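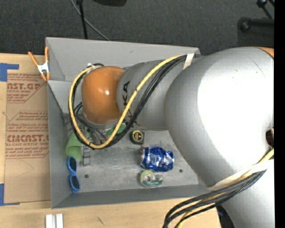

## Questions about the gripper comparison

**Which grippers do you compare?**
Two models, the Bekham and the Farkari. Both are tried on the same arm and with the same controller settings.

**Why is every object in the bin different?**
We want to see how each gripper handles a mixed bin. A crumpled can, a cup and a pair of sunglasses need very different grasps - one good result with boxes says little.

**How long is one run?**
Up to 60 minutes. After 20 failed picks in a row we stop the run and write down the reason.

**How many picks are in the results now?**
1,460, with both grippers together.

**Can the cables touch the objects?**
Yes, it can happen at low wrist positions. Please mark such picks with "C" in the log, and do not delete them.

**May I send my own objects?**
Yes. Write first to Yakubu Ugwu with the size and the weight. For questions about the controller, please ask Aminu Haruna.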